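기숙사 공용 주방의 식기 건조 습관과 물 사용에 관한 조사
생활환경 조사 수업, 기말 보고서 (3조)

우리 조는 기숙사 공용 주방에서 학생들이 설거지를 어떻게 하고 그릇을 어디에 말리는지 조사했다. 처음에는 물 사용량만 다룰 생각이었으나, 예비 면담에서 건조 공간에 대한 불만이 더 많이 나와 주제를 넓혔다. 조사는 4월에 했고, 대상은 Lukar관과 Dirby관 두 동이다.
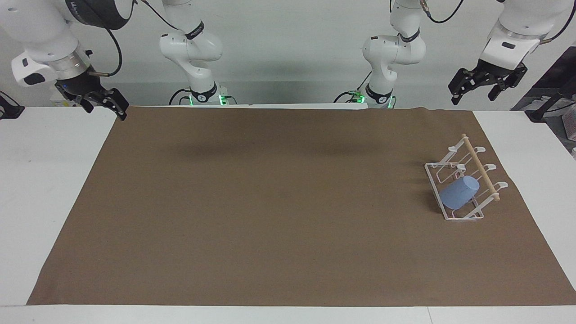
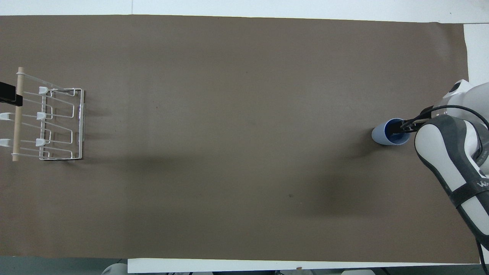 흰색 철사 식기 건조대와 갈색 종이를 깐 흰 탁자.

## 1. 조사 배경

두 동의 주방은 층마다 하나씩 있고 싱크대는 주방마다 두 개다. 입주 안내문에는 "사용한 그릇은 바로 씻어 치운다"고만 적혀 있고, 씻은 그릇을 얼마 동안 주방에 두어도 되는지는 나와 있지 않다. 그래서 층마다 관행이 다르다. Lukar관의 한 층에서는 저녁에 씻은 그릇을 다음 날 아침까지 두는 것이 보통이고, 바로 위층에서는 밤 11시가 넘으면 남은 그릇을 상자에 모아 둔다.

선행 자료로는 작년 수강생 Định Hoàng의 보고서를 참고했다. 이 보고서는 Stefanou관의 세탁실을 다룬 것이지만 공용 공간의 대기 시간을 재는 방법이 자세히 적혀 있어 기록지 양식을 거의 그대로 가져왔다.

## 2. 조사 방법

설문지는 두 동의 우편함에 넣고 1층 수거함으로 돌려받았다. 회수한 설문지는 151부이고, 응답이 절반 이상 비어 있는 것을 빼고 114부를 분석했다. 문항은 설거지 횟수, 물을 틀어 놓는지 여부, 건조 방법, 불편한 점(자유 기술)으로 구성했다.

관찰은 여섯 번 했으며 모두 저녁 7시에서 9시 사이였다. 조원 두 명이 주방 입구 쪽에 앉아 싱크대를 쓰는 사람이 물을 잠그는지와 그릇을 어디에 놓는지를 적었다. 이름과 방 번호는 적지 않았다. 관찰한다는 사실은 미리 게시판에 알렸다.

## 3. 결과

### 3.1 물 사용

설문에서는 "헹굴 때만 물을 튼다"는 응답이 가장 많았다. 그런데 관찰에서는 세제를 묻히는 동안에도 물을 계속 틀어 놓는 경우가 더 자주 보였다. 특히 냄비나 프라이팬처럼 기름기가 있는 것을 씻을 때 그랬다. 설문 답변과 실제 행동이 다르다는 점은 예상했지만 차이가 생각보다 컸다.

설거지통을 쓰는 학생은 드물었다. 자유 기술란에는 "남이 쓰던 통이라 꺼려진다", "통을 둘 자리가 없다"는 답이 있었다.

### 3.2 건조 방법

건조 방법은 크게 세 가지로 나뉘었다.

- 건조대에 올려 두고 나중에 찾아간다.
- 행주나 키친타월로 닦아 바로 방으로 가져간다.
- 물기만 턴 뒤 젖은 채로 가져간다.

혼자 밥을 먹는 학생은 두 번째와 세 번째가 많았고, 여럿이 같이 요리하는 학생은 첫 번째가 많았다. 같이 쓴 그릇은 주인이 여러 명이라 한 번에 치우기 어렵기 때문으로 보인다.

### 3.3 불편한 점

가장 많이 나온 불만은 그릇이 오래 쌓여 있어 자기 것을 놓을 자리가 없다는 것이었다. 다음은 그릇이 없어지거나 바뀐다는 불만이었다. Dirby관에서는 컵이 자주 없어져 이름표를 붙이는 학생이 늘었는데, 종이 이름표는 몇 번 씻으면 떨어진다고 했다. 행주 냄새를 적은 응답도 있었다.

## 4. 논의

물을 아끼자는 안내문은 이미 두 동 모두에 붙어 있다. 안내문을 더 붙이는 것보다 설거지통을 층마다 새로 두고 보관 자리를 정하는 편이 나을 것 같다. 다만 우리가 수도 계량기를 직접 확인한 것은 아니어서 얼마나 절약될지는 계산하지 못했다.

건조 공간은 시간을 정하는 방법을 제안한다. 저녁에 씻은 그릇은 다음 날 오전 10시까지 가져가도록 하고, 그 뒤에 남은 것은 정해진 선반으로 옮긴다. 면담한 층 대표 세 명 중 두 명은 찬성했고, 한 명은 옮기는 일을 누가 맡을지 먼저 정해야 한다고 했다.

## 5. 한계

- 관찰 시간이 저녁에만 몰려 있어 아침과 주말 낮의 사용은 알 수 없다.
- 관찰을 미리 알렸기 때문에 평소와 다르게 행동한 학생이 있을 수 있다.
- 동별 응답 수가 고르지 않아 두 동을 직접 비교하지 않았다.

설문지 원본은 조장이 보관하고 있으며, 문항 전체는 부록 1에, 관찰 기록지 양식은 부록 2에 실었다.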